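本目录收录 Vurine 单间装箱清单的表格、词表和录入规则。对象是卧室兼起居的单间住所：床、衣物、小家电、洗漱用品和过道杂物都在同一个房间里，整理和装箱也在这个房间里完成。表格只登记物品与容器，不登记居住者。

维护：Iman Chraibi
复核：Kristine Lumbao
最近修订：5月15日

# Vurine 单间装箱清单

## 1. 范围

清单覆盖 15 个单间，容器 327 个，物品行 1533 条。物品归入 11 个一级类别，见第 4 节。

一条物品行对应一件物品，或一组不拆开存放的同类物品（一双鞋、一包未拆的纸巾、一卷缠在一起的数据线）。容器本身不占物品行，写在 `containers.csv` 里。被装进另一个容器的容器，两张表都要写，见 5.3。

不在范围内的有：

- 房屋自带的固定设备，例如壁挂空调、窗帘轨道、吊灯；
- 食品和药品，药盒与空药瓶除外；
- 证件、票据、带姓名的信件；
- 钱包、钥匙等随身物品。

壁挂电视的归属各房间不同。租约列明属房东的不登记，属租客的登记为 `elec`，状态写 `mounted`。租约看不到时留空，备注写“权属待查”。

## 2. 文件

```
vurine/
├── README.md
├── rooms.csv
├── zones.csv
├── containers.csv
├── items.csv
├── vocab/
│ ├── categories.tsv
│ ├── states.tsv
│ └── synonyms.tsv
└── notes/
 ├── sendodel.md
 ├── widell.md
 └── yeom.md
```

`notes/` 下的三个文件按楼名分。Sendodel 和 Widell 为公寓楼，单间带独立卫生间；Yeom 为合租楼，卫生间在走廊，洗漱用品多数放在房间里，因此 `toil` 类的占比比另外两处高。对比三栋楼时应先剔除 `toil`，再看其他类别。

所有表格为 UTF-8，逗号分隔，换行为 LF。含逗号的备注用半角双引号包住。空值写空，不写“无”，不写短横线。

## 3. 分区

房间按放置位置分区，分区代码写在 `zones.csv`。分区以承托物为准：物品搁在什么上面，就归什么区。

| 代码 | 名称 | 说明 |
|---|---|---|
| `bed` | 床面 | 床垫以上，含被子和毯子上的一切 |
| `bedside` | 床头 | 床头柜、小架、床头搁板 |
| `floor_w` | 窗侧地面 | 窗帘脚下到床沿之间 |
| `floor_d` | 门侧地面 | 门扇开启范围内外 |
| `fridge_top` | 冰箱顶 | 小冰箱顶面，含叠放的袋子 |
| `vanity` | 梳妆台 | 台面与抽屉，镜子本身另记 |
| `chair` | 椅 | 椅面、椅背搭挂物 |
| `closet` | 柜内 | 有门或有帘的收纳 |
| `on_case` | 箱顶 | 行李箱、收纳箱顶面 |

`on_case` 是后来加的。早期版本把箱顶上的小盒子记进所在地面，搬运时先动行李箱，盒子随之移位，清单和现场对不上。

床面在装箱阶段当工作台用。单间里很少有另一块同样大的平面，地面又要留给行走和拖箱，所以纸箱多数敞口放在床上，装完封口再落地。床面分区的记录因此分两种：`bed/rest` 指平时就在床上的东西（被、毯、枕、玩偶），`bed/work` 指装箱时临时移上来的东西。两种记录不能合并。

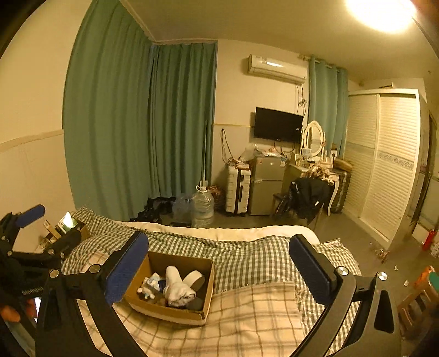

图 1　床面装箱，纸箱敞口，箱内有小玩偶与织物；箱下为格纹床品。

床品本身的登记在拆床之后进行。被套和被芯套在一起时记一行，类别 `bedding`，备注写“连芯”。颜色只记两种以内的主色，花纹从词表里取：`plain`、`gingham`、`windowpane`、`stripe`、`floral`、`other`。“格子”一词不可直接录入。小方格记 `gingham`，大格细线记 `windowpane`，分不清的记 `other`，备注里写“格”。

## 4. 类别

一级类别共 11 个，代码固定，不得自行增加。

| 代码 | 类别 | 包含 | 不包含 |
|---|---|---|---|
| `cloth` | 衣物 | 外套、上衣、裤、袜、手套 | 鞋、包 |
| `shoe` | 鞋 | 成对鞋、拖鞋 | 鞋垫归 `misc` |
| `bag` | 包袋 | 背包、提包、布袋 | 塑料购物袋归 `pack` |
| `bedding` | 床品 | 被、毯、枕、床单 | 靠垫归 `soft` |
| `soft` | 软件物 | 玩偶、靠垫、坐垫 | 抹布归 `clean` |
| `toil` | 洗漱护理 | 瓶装护理品、刷、梳 | 药品 |
| `elec` | 电器与线材 | 灯、充电器、小家电 | 电池归 `misc` |
| `clean` | 清洁用具 | 拖把、刷、抹布 | 洗衣液归 `toil` |
| `water` | 盛水器具 | 水桶、水壶、空瓶 | 护理品瓶 |
| `pack` | 包装材料 | 空盒、塑料袋、气泡膜 | 正在使用的纸箱 |
| `misc` | 其他 | 以上都不合适者 | — |

容易录错的几项：

**揉成团的织物。** 袜子、手套、抹布团在一起时外形接近。能展开就展开后再录；不便展开的（已在箱底、上面压着别的东西）录 `cloth`，置信度写 `low`，等拆箱时改。不要凭颜色判断。

**玩偶与抱枕。** 两者同属 `soft`，二级类别不同。有脸或四肢的为 `soft/toy`，没有的为 `soft/cushion`。只露出一角时写 `soft`，二级留空。

**小包装。** 独立包装的湿巾、面膜、干燥剂按内容物归类。包装不透明且没有可读文字时归 `misc`，备注写外观颜色和“独立包装”。

**水桶和空瓶。** 大号饮水桶记 `water`，状态写 `full`、`part`、`empty` 或空。状态须拿起确认，看不出液面时不要猜。准备丢弃的饮料瓶也先录入，再在 `decision` 写 `discard`。

**塑料袋。** 袋里有东西时，袋子作容器，东西逐件录入。空袋归 `pack`，一捆记一行。

## 5. 字段

### 5.1 `containers.csv`

| 字段 | 类型 | 说明 |
|---|---|---|
| `cid` | 文本 | 容器编号，房间号加流水号 |
| `kind` | 枚举 | `carton`、`case`、`bag`、`tub`、`drawer` |
| `origin` | 枚举 | `new`、`reused`、`unknown` |
| `mark` | 文本 | 箱面可读字样，照抄 |
| `zone_start` | 代码 | 开始装箱时所在分区 |
| `zone_end` | 代码 | 封口后所在分区 |
| `sealed` | 布尔 | 是否已封口 |
| `parent` | 文本 | 外层容器编号，可空 |

旧快递箱再用时，箱面留有承运方字样，`mark` 照原样抄写大小写，不翻译，不补全。面单撕不掉的用记号笔涂掉姓名和电话，涂完再登记。箱面字样不表示内容物，查找时不要用 `mark` 代替 `items.csv`。

### 5.2 `items.csv`

| 字段 | 类型 | 说明 |
|---|---|---|
| `iid` | 文本 | 物品编号 |
| `cat` | 代码 | 一级类别 |
| `sub` | 代码 | 二级类别，可空 |
| `color` | 文本 | 主色，最多两种，用分号隔开 |
| `zone_from` | 代码 | 原分区 |
| `cid` | 文本 | 所入容器，未装箱时为空 |
| `layer` | 枚举 | `bottom`、`mid`、`top` |
| `decision` | 枚举 | `keep`、`give`、`discard`、`pending` |
| `conf` | 枚举 | `high`、`low` |
| `note` | 文本 | 备注 |

`layer` 以封口时为准。敞口状态下的上下关系会变，先录的值在封口后覆盖，不保留历史。箱内只有一层时一律写 `bottom`。

`color` 受灯光影响很大。同一条浅色毯子在暖光灯下记成米色，白天记成奶油色，绿色小格在弱光下常被记成灰色。`synonyms.tsv` 把这几组合并，原始写法保存在备注中。需要精确颜色的用途请不要使用本字段。

### 5.3 嵌套

纸箱里放小盒，小盒里又有物品时，小盒在 `containers.csv` 写一行并填 `parent`；同时在 `items.csv` 写一行，类别按小盒空着时的归属填 `pack`，备注写小盒的 `cid`。小盒内物品的 `cid` 指向小盒，不指向纸箱。最多嵌套两层，更深的在备注里用文字说明。

## 6. 录入顺序

1. 建房间行，画分区。不画平面图，只勾选存在的分区。
2. 逐区登记，由离门最远的一区向门口推进。
3. 床面先录 `bed/rest`，再把第一个纸箱放上来。
4. 每放入一件录一行。允许先放后录，间隔不超过三件。
5. 封口，填 `sealed`、`zone_end`，补 `layer`。
6. 剩余未装箱物逐条填 `decision`。

纸箱翻盖在装箱时保持向外展开。翻盖内折会挡住箱口边缘的小件，Sendodel 的首批记录中有漏录，复核时从翻盖后找到的物品都已补行，备注带“补”。

小件放在箱壁与大件之间时先录小件。软物垫底，硬物靠边；这一条是装箱习惯，不影响字段，未遵守的箱子照常登记。 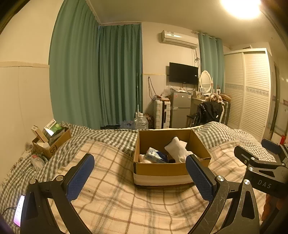 Kristine Lumbao 在复核意见里提出，软物一律垫底的写法应当删掉：玩偶和靠垫压在最下面，到了新住处要把整箱翻空才能拿到，而床品和玩偶往往是当晚就要用的。她的建议是在 `containers.csv` 加一个 `first_open` 布尔字段，标出落地后先拆的箱子，并允许这类箱子里软物放在上层。

处理结果：`first_open` 已列入下一版，默认值为空。第 6 节的装箱习惯暂时保留，改为推荐性说明。已经封口的箱子不回填。

## 7. 复核

每个房间由录入者以外的一人复核。复核做三件事：核对容器总数，抽查已封口容器，检查 `pending` 行。抽查时重新开箱，从上到下核对，结果写入 `notes/` 对应文件，不改动录入者原有的备注。

不一致分四类：

- `miss`：箱内有，表中无；
- `ghost`：表中有，箱内无；
- `cat`：类别不符；
- `place`：容器对，层次不对。

`place` 不计入错误，只更新 `layer`。`ghost` 多数由先放后拿出造成，常见于充电器和护理品：装进去以后发现当天还要用，取出来没有改表。遇到这种情况，行不删，`cid` 清空，`decision` 改 `pending`。

Widell 有一个房间在录入期间换过箱子，原箱底部开裂，内容物整体移入另一箱。该房间的 `cid` 沿用旧号，`origin` 按新箱填写。按 `origin` 统计时会多出一个新箱，已知，不修正。

## 8. 已知问题

- **线材低估。** 一团缠在一起的线记一行，不拆解。电视和空调附近垂下的线若仍接在设备上，不登记。`elec` 的行数因此少于实际根数。
- **衣物搭挂。** 椅背上叠搭的外套和披布，底层的一件容易漏。`chair` 区复核时须逐件拿起。
- **窗帘脚下。** 窗侧地面在帘布后的部分需掀帘检查。Yeom 的部分房间没有做这一步，`floor_w` 标记为不完整。
- **鞋的成对。** 只找到一只时仍记一行，备注写“单只”。后来找到另一只，合并到先录的行，后录的行作废。
- **冰箱顶。** 塑料袋和小包层叠，录入者常把整堆记成一行 `pack`。能分开的已经重录，分不开的保留，`conf` 为 `low`。
- **床头发光物。** 灯和亮着屏的手机在弱光下有混记。手机属随身物品，不应入表，发现后整行删除。
- **搬走后的剩余。** 清单截止于封口，未跟踪到新住处，`keep` 不代表物品最终保留。

## 9. 使用

可用于：单间物品构成的粗略比较，装箱词表的参考，收纳流程讨论，清单模板改写。

不宜用于：估算搬运重量（没有重量字段），估算物品价值，推断居住者的年龄、收入或习惯。11 个一级类别按收纳位置和装箱方式设定，与商品分类标准没有对应关系，不要硬套。

只需要模板时，取 `vocab/` 和三张空表即可。自行增补二级类别的，请加 `x_` 前缀，例如 `x_hobby`，以免合并时与后续版本冲突。

## 10. 变更

**当前版**

- 增加 `on_case` 分区；
- `bed` 拆为 `bed/rest` 与 `bed/work`；
- `color` 同义合并，灰绿一组并入；
- 作废行移出 `items.csv`，现为 1533 条。

**上一版（11月）**

- 合并 Widell 与 Yeom 两处；
- `water` 从 `misc` 中分出；
- 去掉 `weight` 字段，原因是填写率太低。

**待办**

- `first_open` 字段；
- Yeom 的 `floor_w` 补查；
- 行李箱内部隔层是否单独编号，未定；
- `soft` 类中文名“软件物”与计算机用语相混，征集替换，目前的备选是“软质物”和“填充物”。

勘误请写明房间号、`iid` 或 `cid`，以及应改的字段，一条勘误对应一行。批量修改请附替换前后的两列表，发给 Iman Chraibi；涉及类别边界的先问 Kristine Lumbao，定了再改表。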